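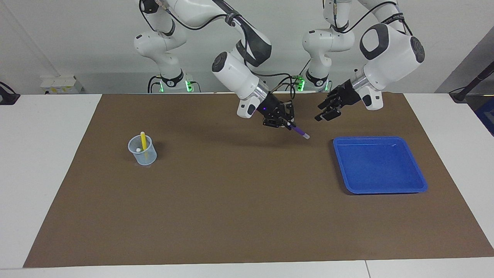
A marker in the right arm's two-finger gripper at the Dinside test bench in Rilholm. The left arm's gripper is open.

Dinside publishes first results from its two-arm gripper trial

RILHOLM, February – Dinside, the robotics test workshop in Rilholm, has finished the first stage of a trial that puts parallel grippers through small, fiddly everyday jobs. The full results are free to read from today, and we're really pleased with them!

The team ran 465 attempts on a pair of white arms working over a brown paper mat. Markers, a clear plastic cup and a shallow blue tray made up most of the kit. Each attempt asked for something a person does without thinking: take a marker out of the cup, carry it across, put it down in the tray, or hand it from one arm to the other.

Two sets of fingertips were compared, the flat ones we have used for years and a softer, ribbed pair designed by Peixoto, a small engineering firm in Duluvville. Controller settings stayed the same for both. The ribbed tips dropped a marker 7 times over the whole stage and the flat tips 90 times, mostly when the marker was picked up at a slant.

"I expected a difference, but I didn't expect to see it on the first morning," said Anjani Saragih, who leads the trial at Dinside. "A marker is round and slippery and it never stands the same way twice in a cup. With the ribbed tips you can grab it at quite a steep angle and it stays put while the arm swings over to the tray. I kept calling people in to come and look."

The flat tips did better in one part of the work. When the task was to lift the empty tray by its raised edge, they lined up more quickly and left the tray straighter on the mat. The ribbed tips tended to twist it a little on release, and Peixoto is already cutting a new version with a smooth strip near the end.

"We sent over 10 sets and asked them to be rough," said Amândio Serrano, designer at Peixoto. "They were, and the notes that came back are the most useful we've had. You can see from the wear where the load goes, which we had guessed wrong on the inner edge."

The second stage starts next month and looks at camera placement. The same tasks will be repeated with a fixed view from above, then with a lower view from the side, to find out which one copes better with clear plastic. Cups like ours are hard for a camera to pick out, and the team is keen to get going.

Results, fingertip drawings and the full task list can be requested from the Dinside workshop office in Rilholm. Visitors are welcome by arrangement.

ENDS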